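How to write a short biography page for a TV presenter or performer
Last updated 12/15/22

Skultby publishes short biography pages for presenters, dancers, actors and singers. Most of our new contributors have never written one, and the same mistakes come back every time. These are the steps we ask people to follow, from picking a subject to sending the finished page.

What you need before you start

You need a contributor account, a text editor and an hour or two. A first page normally takes longer than that. You don't need to know the person, and you don't need to be a fan of theirs. Pages written by fans usually need more editing.

Check the site index to make sure the person isn't already covered. Search for the stage name as well as the full name. We once had two pages for the same weather presenter, one under her married name, and it took until August to merge them.

Step 1: Collect the basic facts

Open a blank file and put down the following, leaving a gap for anything you can't find:

Full name
Stage name or nickname
Date and place of birth
What they are best known for
First paid or broadcast work
Current work
Height, only if the person or their agency has published it

Leave gaps as gaps. A page with no birthday on it is fine. A page with a guessed birthday gets copied to other sites, and then the copies get used as proof that the guess was right.

Step 2: Find two sources for each fact

We want two sources that don't depend on each other. A channel's own staff page and a newspaper interview count as two. Two fan sites with the same wording count as one, and often as none.

Paste a sentence from each source into a search engine. If the same sentence comes up on a dozen sites, find the oldest copy and use only that one. 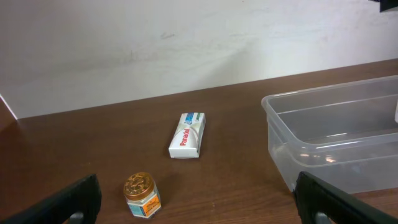 Ages are a special case. Don't take an age from another website, as it was correct on the day it was typed and may not be now. Work from the date of birth. If all you have is an interview saying "at 24, she joined the morning show", write that she joined at 24 and leave the year of birth out.

Step 3: Write the opening

The first sentence should say who the person is and what they do. Keep it under 30 words if you can. Something like this works:

Kendra Simard is a television presenter and former ballroom dancer, best known as the host of the evening quiz Clollutis.

Don't begin with the star sign. Don't begin with "famous" or "popular" either, as the reader has already searched for the name.

The second sentence gives the date and place of birth, if you have them. After that, start a new paragraph.

Step 4: Put the career in order

Go from the earliest work to the latest. Give the title of each programme, the channel and the years. If somebody had a small part in a long-running series, say it was a small part. Contests and pageants go in here too, in their proper year, with the placing.

Mervin Bouchard edits most of the presenter pages, and the thing he sends back most often is a career section that jumps about. A person wins a dance contest, then is at school, then is hosting a show, then is back at school. Sort your notes by year before you write a word of it.

One more point on titles. A programme that changed its name should appear under the name it had when the person worked on it, with the later name in brackets:

She joined Sutherland (later Sutherland Tonight) as a reporter.

Step 5: Follower counts and other figures

Follower counts go out of date faster than anything else on the page. If you include one, give the platform and the month you looked. Write small accounts exactly, so 798 and not "nearly a thousand". Use a comma in four-figure numbers, as in 1,904.

We don't publish net worth. The figures on other sites are nearly all made up — please don't send us one, even with a link.
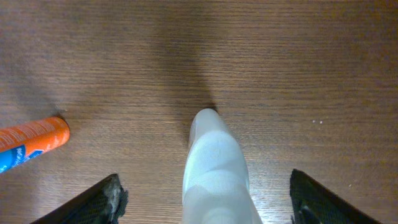 Step 6: Family and private life

Keep this section short. Parents, partners and children go in only if the person has talked about them in an interview or on a public account. Children under 16 are not named, whatever the parent has posted. Home addresses, schools and health matters stay out altogether.

If there is nothing to say, leave the section out. Don't write "not much is known about her private life".

Step 7: Read it through and send it

Read the page aloud once. Look for sentences that say the same thing twice, and for "currently", which can usually go. Check that the name is spelled the same way all through, accents included.

The finished page must be at least 100 words long, with no fewer than 4 sources listed at the bottom. Paste it into Jurnunura, our submission form, and choose the right category. A presenter who also acts goes under Presenters unless most of the work is acting.

You'll get an email when an editor picks it up. If changes are needed they will be marked in the margin, and you can send the new version through the same link.

Corrections after publication

If you spot a mistake in a page that is already live, use the Suggest a Change button and include your source. Requests from the person themselves, or from their agent, go straight to an editor.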